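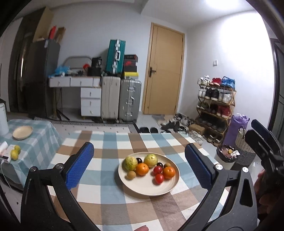 By Eifion Prosser | Gadby | May 2023

Visitors to the Weltico open house got a close look at the future of work, and the future of work was busy with fruit.

The company, which moved its training project to Gadby in March, invited neighbors in to see how people teach robots to use their hands. The teaching is done with hand-held grippers, black pincers with blue textured pads, worked by a person who picks things up and puts them down again. The recordings go off to a computer in Fetstead, which is expected to take the hint.

Yesterday's lesson was a plate of produce on a plaid tablecloth: mandarins, little red tomatoes, a couple of knobbly yellow-green fruits and some smaller dark ones that started a long argument near the door. Weltico wants 2000 recordings of this sort of thing before summer. It has 400.

Guests were welcome to try. Your reporter signed up for a two-minute turn and spent most of it chasing a tomato, with advice from a boy of six who had already had his go and considered himself staff. 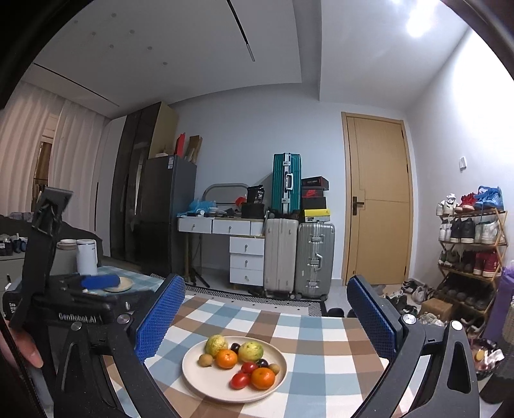 The company says a tomato is a fair test, being round, slippery and easily insulted. Squeeze too little and it stays put – squeeze too much and somebody fetches a cloth. A mandarin forgives nearly anything.

Sixty people came through over the afternoon, most of them from Gadby and a carload from Penry who had been promised a robot that makes lunch. They were given coffee, poured by a human. The next open house will feature folding towels, and sign-up sheets are at the Gadby library desk.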